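Visit report: Mideck returns and kitting site, Plalovham

Filed under: Site visits, Handling and packing

Mideck runs a returns operation for small household goods on the east side of Plalovham. Items come back from retailers in mixed bags, are sorted by hand into baskets, and leave as repacked sets. The company opened the site to outside visitors in April, and I joined the morning group. The tour was led by Wanda Czerwiński, who manages the sorting floor. Alaric Esposito of Whitlock, the integrator, answered technical questions.

The visit lasted a little under three hours. No production figures were handed out in print, so the numbers below are the ones given verbally during the tour.

Layout and flow

Incoming goods enter through two dock doors and pass to an intake table, where bags are opened and scanned. From there, they move to the sorting benches. The benches were built as a single line when the site opened and have since been divided into separate cells, each with its own lighting and power drop. A further area, called the kitchen by everyone on the floor, is a mock domestic counter with fixed appliances. It was fitted out for product checks before any automation was ordered and is now also used for trial work on the arms.

The site handles nearly 2000 items per shift. Of the 18 people on the day shift, nine work on sorting. The remainder are split between intake, inspection, repacking and the dock. There is no night shift. Czerwiński said that one was considered when the arms were purchased and rejected, mainly on the cost of supervision.

Equipment

Four arms are installed. Three are on the sorting cells and one is at the kitchen counter. All carry a two-finger gripper and a small wrist camera. Whitlock supplied the mounting, the safety circuit and the supervisory software, which is sold under the name Brillatetti. The software assigns each basket to either an arm or a person, based on what was scanned at intake and on the results of earlier attempts with the same class of item.

An arm makes two attempts at a pick. If both fail, the basket is flagged and a light over the cell turns amber. A person then clears the basket or moves the item to a position where the arm can try again. The operator can also take a basket away from an arm at any time by pressing a button on the front rail. Esposito stated that this button does not stop the arm in an emergency sense. The emergency stop is separate and is mounted at both ends of each cell.

Rigid boxes and bottles with caps are handled with little intervention. Bagged textiles, cables and anything in thin film are still a problem. Film deforms when the fingers close, and the camera often reads a fold as an edge. Whitlock has tried wider finger pads. They helped with film and made small rigid parts harder to pick, so the original pads were put back.

Effect on the work

Before the arms, sorting was a single job. Each sorter took a full basket, emptied it, and placed the items by category. The job is now divided in two. Cell operators watch three arms and clear flagged baskets. Hand sorters take the baskets that the software has already judged unsuitable for an arm.

The second group has the harder work. Their baskets used to be a mix of easy and awkward items, and the easy ones set the pace. With those removed, the average time per item by hand has gone up. For the first few months the old hourly target was left in place, and sorters missed it regularly. Czerwiński said the target was then withdrawn for hand sorting and has not been replaced. Output is now tracked by cell and not by person.

Rotation between the two jobs takes place every two hours. The interval was originally four hours, but operators reported that watching the arms for that long was tiring in its own way, and flags were being answered more slowly toward the end of the period. I asked whether operators are paid at a different rate from sorters. They are not. A small supplement is paid to those who have completed the Whitlock course on fault recovery.

No one was laid off when the arms came in, according to Czerwiński. Two people left and were not replaced, and one moved to inspection. Lifting has dropped, as full baskets now reach the cells on a roller track. Walking has increased for the person answering flags, and the floor mats were extended to cover the route.

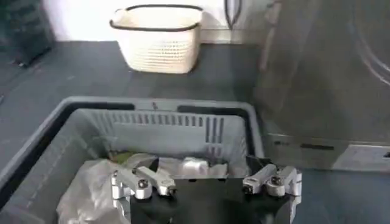
TRIAL WORK: MIXED BASKETS

Baskets with loose plastic bags in them are a standing item on the trial list. The bags crumple over whatever lies beneath, and a small object near the edge of the plastic can be partly hidden from the wrist camera by the gripper's own finger. The gray basket used at the counter has slotted walls, and Esposito noted that rows of dark slots can be picked up as false edges, much as folds in film are. A plain-walled basket has been requested for comparison.

The counter is dark with a matte finish, against a white wall. Whitlock considers this a favorable surface for the camera, and the benches in the sorting cells are due to be resurfaced in a similar shade. The stainless steel appliance beside the counter is a less favorable neighbor. Brushed metal returns a gray reflection that shifts with the angle of the wrist, and the software is set to ignore that side of the view.

Trials are run by the regular operators in turn, with an engineer present on some mornings. Each failed pick is given a short code from a printed list. The operators asked for a free text field as well, and it was added in the last software update. Esposito reads these notes himself and said they were more useful to him than the codes.

Questions from the group

One visitor asked about noise. The arms are quiet, but the roller track is not, and hearing protection is available at the cells without being mandatory.

Another asked what happens during a network outage. The arms finish the current pick, open over the basket and park. Sorting then goes back to hand work with paper category sheets, which are kept in a drawer at each cell. This has happened twice.

Mideck plans to add one more arm at repacking. The order has not been placed. Requests for the next visit go through the front office at Plalovham, and closed shoes are required on the floor.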